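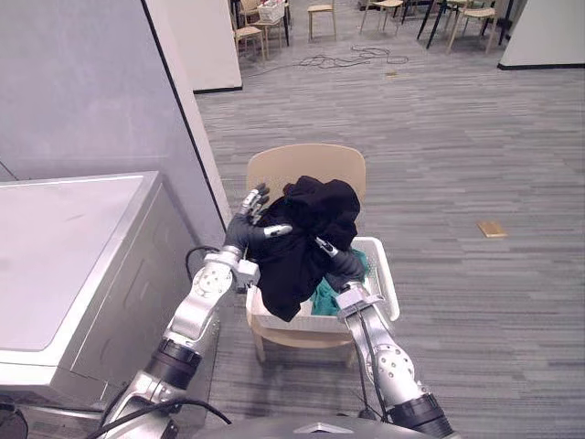
Sterkimen Opens Laundry Teaching Program for Two-Armed Robots at Its Drikville Site

DRIKVILLE — Sterkimen, a developer of software for two-armed robots, has opened a program in which people teach household laundry tasks to robots by remote control. The work began in October at the company's Drikville site and covers lifting clothes from a basket, loading and unloading a washing machine, and moving a basket between a chair and a table.

In the program, an operator wears a pair of tracked gloves and a headset. The robot's arms and hands follow the operator's movements, and the system records joint positions, finger positions and video from the head. Each recording runs from the first reach to the moment the operator marks the task as finished. The recordings are then used to train the software that lets the robot try the same task alone.

The first set of recordings is complete. It holds 995 demonstrations of a single task, picking up one garment from a basket with both hands. Reviewers at Sterkimen watched every recording and kept 94 percent of them. The rest were set aside, mostly for dropped garments or gaps in the glove signal.

"Cloth is hard to teach because it never sits the same way twice," said Arlindo Amaral, who leads the teaching program. "A shirt in a basket can be under something, over something or caught on the rim. We tried writing rules for that and it was slow going. An operator looks at the pile and knows where to put the second hand, so we record the operator."

Operators train for 2 weeks before their recordings are counted. They start with towels, move on to shirts and pants, and finish with mixed loads. Amaral said dark clothing takes longer to learn on, as folds and edges are harder to pick out through the headset.

The tracked gloves were developed with Medeiros, which also supplies the software that matches the operator's finger movements to the robot's hands. Sterkimen and Medeiros plan to add a hand-guided mode, in which a person standing next to the robot moves its arms directly. That mode is meant for slow steps such as opening a washer lid, where the path of the arm matters more than the position of the fingers.

A second teaching site is planned in Kondcombe, with room for more than 100 hours of recording a week. It will use the same arms and gloves as Drikville, with different furniture and baskets, so that the training data covers more than one room layout.

Sterkimen is taking applications for operator positions at both sites. Experience with robots is not required.

About Sterkimen
Sterkimen develops teaching tools and control software for two-armed robots. The company is based in Drikville.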